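# Grolo Pick Kit: Questions and Answers

The Grolo is a tabletop arm kit with a two-finger gripper, sold for sorting and packing small goods. Soft round items such as fruit are the job most buyers ask about first.

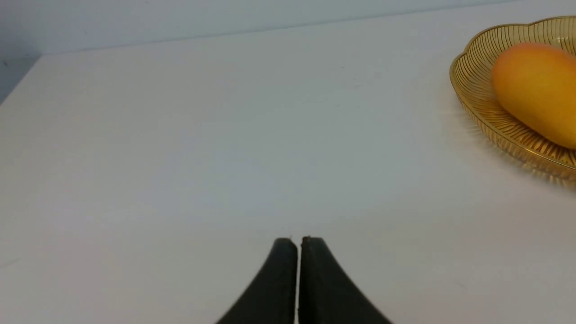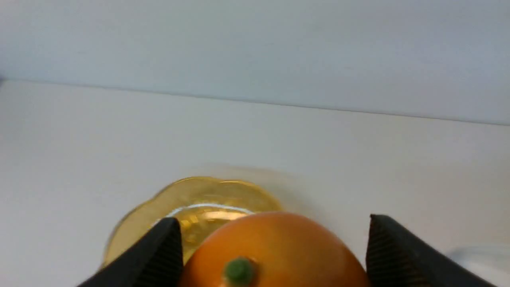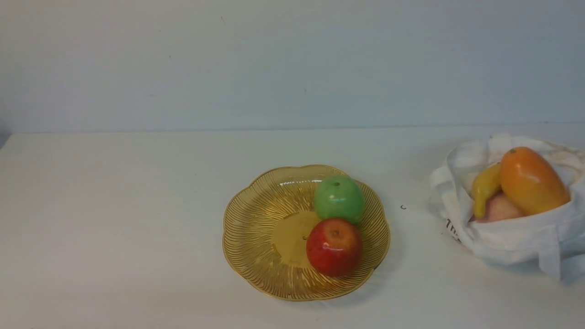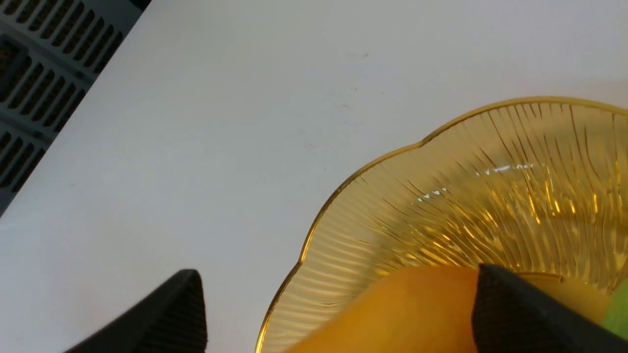

**Pukomari Customer Support, Kits and Grippers**

## What comes in the box?

The arm, one gripper with 2 black fingers, a wrist camera, a head camera on a post, the power supply and a printed setup guide. The table is not included. Bowls, bags and fruit are not included either.

## Do I need both cameras?

For picking from a bowl, yes. The wrist camera sees the fingertips and whatever is close to them. The head camera sees the bowl and the bag together. You can run the kit on the wrist camera alone if the items always sit in the same spot.

## Can it pick from a see-through dish?

Yes. Amber dishes with a wavy rim work, but shiny ribs can confuse the edge finder. Turn on "Clear dish" in the settings and run the table check again.

## Will it bruise real fruit?

Start at the lowest grip setting and go up one step at a time. We suggest artificial fruit for the first few days. Ripe peaches and berries are not supported.

## How big can an item be?

The fingers open to 111 mm. Leave some room on each side. A long mango should be gripped across the short way.

## What kind of bag can I pack into?

A cloth tote is fine if the mouth stays open toward the arm. Flat paper bags need the Barbosa bag stand, order number 993, sold separately.

## What table should I use?

Any flat, steady one. Plain white is easiest for the cameras. The arm needs 61 cm of clear depth in front of the base.

## Does it work with Grudo software?

Version 2 and later. Older versions will move the arm but can't read the wrist camera.

## How do I clean the fingers?

Switch off the power and wipe them with a damp cloth. No alcohol on the pads. Replacement pads have been in stock since May and ship in pairs.

*Page updated Monday, September 10, 2018*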